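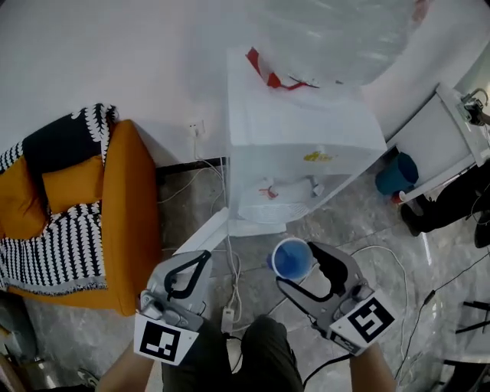 "Put the water where people sit": Mitali Patwary on the shared rooms at Naltden

Mitali Patwary can talk about drinking water for a very long time, and I mean that as a compliment. She looks after the shared rooms at Naltden, a building of small workshops and studios, and when I came by on a Friday she had a glass in my hand before I'd got my coat off.

"It was the first thing I changed," she says. "There was a kettle and a tap down the corridor, and people just went without. You'd find them at four in the afternoon with a headache, wondering why."

So in came the dispenser: a plain white one that stands on the floor against the wall, with a big clear jug on top and two taps, one with a red handle and one with a white. It's a humble thing, and she adores it. She put it close to the orange sofa, and that was quite deliberate.

"I wanted people to stop for a minute. If the water's by the door you fill up and go. Put it where people sit and they start talking! Chaminda and Yutong had worked two doors apart for months and met over a refill."

The sofa gets plenty of praise too. Mitali chose the colour against the advice of nearly everyone, having had enough of beige waiting rooms. The floor is grey, patterned like marble with white veins, and the walls are white, so the orange has the place more or less to itself. Then there's the throw, black and white with rows of a leafy pattern — her favourite thing in the building.

"It covers a tear, if you must know," she laughs. "But I'd have bought it anyway. Prasanna wanted plain grey. We had words."

And the running of it? Jugs come in May and all through the summer far more often than in winter, and she's learnt to order early. The building has 29 tenants, and on a warm day they can empty a jug before lunch. She keeps a blue plastic cup handy, wipes the drip tray each evening and washes the taps properly at the weekend.

"People forget the tray. It's got all those ridges, so it needs a little brush. An old toothbrush is perfect."

Is there anything she'd still like? She has an answer ready, of course.

"A second sofa. Yellow, maybe. And a proper shelf for cups, because at the moment everybody's mug ends up in somebody else's studio. I've got roughly 200 pounds left for the year, so it may have to be the shelf."

I finished my water and she filled the glass again.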